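Brarnton Mesh Office Chair – black, high back 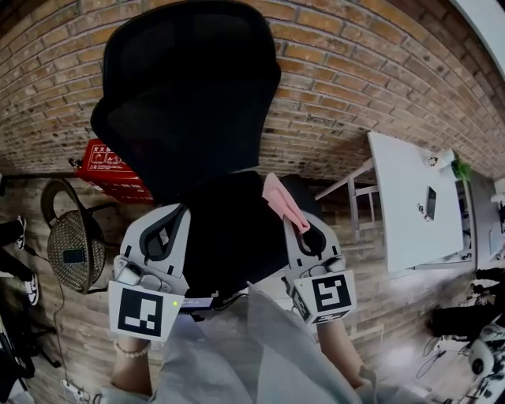 Posted by the Romaniuk shop team | 2024-12-04

The Brarnton is our everyday chair for a home office or a small study. It has a tall curved back in black mesh and a black seat, and it suits people who sit for long hours and get warm easily. We have sold it in our Padenberg store for 4 years, and it is still the chair customers ask for by name.

Mesh lets the air pass through, so your back stays cooler in summer than on a foam chair. It is firmer than many people expect on the first day. Please give it a week before you decide. The body needs a little time to get used to it, especially if your old chair was very soft.

What comes in the carton
Chair back, seat, base, castors, gas lift, bolts and one hex key. Assembly takes some 25 minutes for one person. Tighten the bolts only halfway until all of them are in, then finish each one.

Adjustment
Seat height moves by 9 cm with the lever on the right side. The back can be locked in three positions or left free to rock. Your feet should rest flat on the floor – if they do not, lower the seat first and look at the desk height afterwards.

Cleaning
Vacuum the mesh with a soft brush every few weeks. For marks, use a damp cloth with a little dish soap, and let the chair dry before you sit on it. Do not use bleach, it makes the black colour go grey.

Floors
The standard castors are made for carpet. For timber or tile we recommend the soft Grondeda castors, sold separately in a set of five. They push in without tools.

Delivery and returns
We deliver within the Padenberg area on weekdays. Pickup from the store is free, and the flat carton fits on the back seat of most cars. You can return the chair within 25 days if it is clean and you still have all the parts. The warranty is three years on the gas lift and the base, and one year on the mesh.

The grey version is sold out at the moment. We expect it back in February.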